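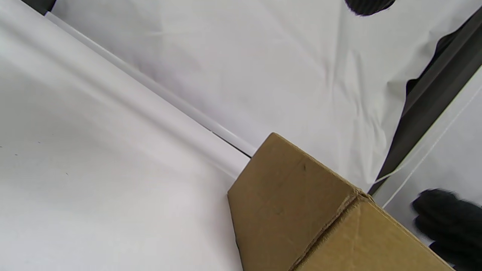
Jastholm has put its hand-held gripper kit on general sale, after a trial period in which it was only available to a small group of paying customers. The kit, called Dudek, lets a person record handling jobs such as packing and unpacking by doing them with the gripper in hand. The recordings are then used to train a robot arm to do the same work.

Each kit costs £3,000 and comes with 2 grippers, a charging dock and a year's access to Plavix, the company's software for sorting and trimming recordings. A smaller licence without the hardware will follow in March.

"Most of the firms we talk to have never owned a robot," said Rukhsana Rizvi, who runs the product side at Jastholm. "They have people who are good at a job, and they want to get that job recorded before they spend money on an arm." 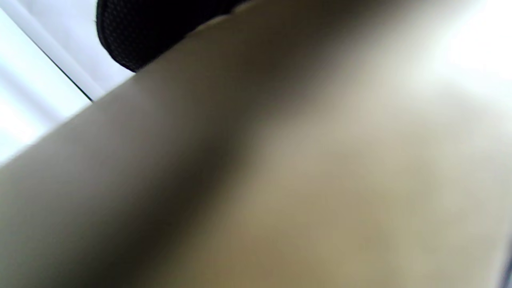

The company suggests at least 300 recordings of a task before any training is tried, and more where the goods are soft or vary in shape. Plavix marks recordings in which the view was blocked for a long stretch - the user can then keep them, cut them or record the job again. Rizvi said close work inside boxes was still the hardest thing to record well, and that a narrower gripper was being tested.

The trial took in 17 sites, mostly small warehouses and repair shops. Users asked for a lighter handle and a longer battery life. The handle has been changed for the version now on sale, but the battery is the same.

Orders are being handled by Stutau, which will also deal with repairs and spare parts. Training days can be booked separately - places on the first are limited to existing customers.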